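Most drawer organizer advice comes from people selling drawer organizers. I bought a Caser set in August after reading one glowing write-up too many, and I'm still finding the little clips under the workbench.

## Small tools and screws: what's worth bothering with

**Magnetic strips.** Fine for pliers. They also magnetize your screwdriver tips, which some people like and I don't — try starting a brass screw with steel filings stuck to the blade.

**Baby food jars nailed under a shelf.** Everybody's grandfather supposedly did this. Mine didn't. The lids rust, and you need both hands and good light to get at one washer.

**Labels.** Masking tape and a marker. I tested a Kindham label maker against tape for one summer and the tape was still on.

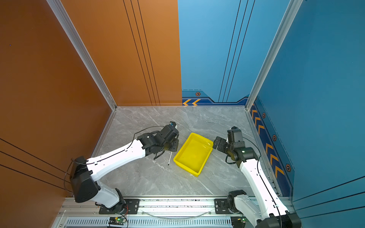

Sorting before you store is the step I used to skip. Dump the whole coffee can out on something with sides, pull the drywall screws first, then the odd stuff. A plain plastic tray does the job, and a yellow one like that is easier to spot on a crowded bench than the gray ones Marus sells. Leave a small screwdriver beside it, on the left if you're left-handed, and you can check a head size without getting up.

**Rice in the toolbox to stop rust.** I don't buy it. Mpho Chauke swears by it and her box lives in a heated hallway, so that proves nothing. Wipe the tools with an oily rag.

**Keeping every leftover screw.** No. My limit is 2 jars. A box of 512 "assorted" screws is mostly one size you'll never use, whatever the lid says.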